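Print this page
E-mail this page

Section 4: Sealing Your Stone Countertop

You've made it to the fun part! By now the old sealer is off (Section 3) and the stone is bare. Sealing goes quickly, and the first time you see water bead up on a counter you sealed yourself, you'll want to call the whole family in to look. The steps in this section are for the Utley two-part sealer in the 320 ml bottle. If you have the older Irnden paste, turn to Section 6, where the timings are different.

What you need

Utley sealer, shaken well
The Edus foam pad that came in the box
Two clean cotton cloths, one for wiping and one for buffing
Masking tape
A 3000 grit hand pad (polished stone only)
Gloves, and a window you can open

CAUTION: Keep the sealer away from gas burners and pilot lights until it is fully dry. Never mix it with bleach or with any other cleaner.

4.1 Getting the surface ready

1. Unplug small appliances and move everything off the part of the counter you plan to seal. If your counter turns a corner, treat each leg as its own job and stop at the corner.

2. Wipe the stone with warm water and a drop of dish soap, then go over it again with plain water. Soap film is the number one cause of cloudy patches.

3. Let the stone dry overnight. Marble holds more water than you'd think, and darker stone hides it well.

4. Tape off the sink rim, the stove trim and any painted wall that touches the stone.

5. Try the drop test. Put a spoonful of water on the stone and wait ten minutes. If a dark spot forms, the stone is thirsty and ready for sealer. If the water just sits there, some old sealer is left and you should go back to 3.2.

Note: Do the drop test in more than one place - near the sink, near the stove, and somewhere in between. The stretch where you do your chopping usually wears out first.

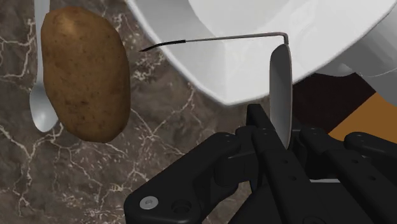
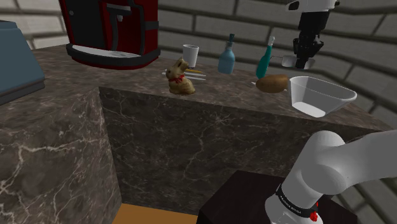
4.2 Putting on the first coat

1. Pour a small puddle of sealer onto the foam pad. Don't pour it straight onto the stone.

2. Work in patches no bigger than a dinner tray, using small overlapping circles. It's a lovely, easy motion once you get going, and you really can't do it wrong as long as you keep the pad damp.

3. Leave each patch for five minutes. Set a timer!

4. Wipe off everything that hasn't soaked in. Be thorough, as leftover sealer dries to a sticky haze.

5. Do the front edge last. Hold the cloth under the pad to catch drips (this tip comes from Estíbaliz Segura, who tested these steps on her own kitchen and got a long run down a cabinet door the first time).

CAUTION: Do not use a heat gun or hair dryer to speed up drying. Above 105 degrees F the sealer can turn yellow, and the color won't come out.

4.3 Second coat and buffing

1. Wait two hours, then repeat all of 4.2. One bottle covers 50 square feet with both coats.

2. On polished stone, go over any dull spots very lightly with the 3000 grit pad, dry. Skip this on honed stone - it will leave shiny marks.

3. Buff with the second cotton cloth until it glides.

4. Pull off the tape slowly, back over itself.

Note: The Iglesias buffing wheel fits most drills and saves your arms on a long counter. Run it on the lowest speed only.

4.4 Before you cook again

Keep the counter dry for a full day. Dry plates and cups can go back after eight hours, but leave oil, wine, coffee and citrus off it until the day is up. Heavy appliances should be lifted into place and not slid.

Repeat the drop test once a year. If you like an easy date to remember, February works well for most homes, when the heating has dried the stone out nicely. For rings and etch marks that were there before you sealed, see Section 5.

Print this page
E-mail this page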